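Trematex Office Paper Set: README
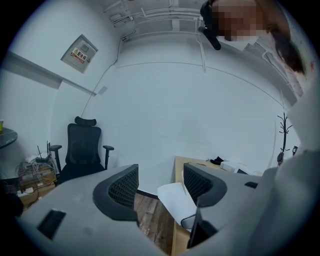
Wrist view from the hand-held gripper, with a sheet of white paper between the fingers.

Maintainer: Afroza Dewan
Last edited: 22 March 2026

Contents

The set holds 1,770 demonstrations of paper handling, recorded with a hand-held gripper in small offices. It was put together to train the Prusero policy, which takes wrist video and gripper opening as input. Each demonstration is one attempt at one task, from first movement to release.

Tasks are picking a single sheet off a desk, moving a sheet to a tray, and turning a sheet over. Picking makes up most of the set. Turning was added in February and has only 196 demonstrations, so expect weaker results there.

Video

The lens is a fisheye. Frames are stored as recorded, with the black ring around the circular view left in. Crop or undistort at load time if your model needs it. The fingers stay in view for the whole recording, and several of our baselines use them as a reference for scale.

Faces are pixelated in every frame before release. Hair, clothing and hands are not altered. Rooms were not cleared or dressed for recording — chairs, cables, routers and wall fittings are part of the background and should be treated that way.

Files

Each demonstration has its own folder with the video, a pose track and a short text label. The original count was 2,222. Recordings with lost tracking or a missing label were removed, and the numbering was not closed up afterward, so gaps in the folder names are normal.

Splits

The validation split uses 20 demonstrations per task. No room in it appears in training.

Known problems

White paper against a white wall is hard to segment, and the Escobedo masks often miss a curled edge. Use them as a starting point only. Pose drifts in some of the longer recordings; these carry the tag "drift" in the label file.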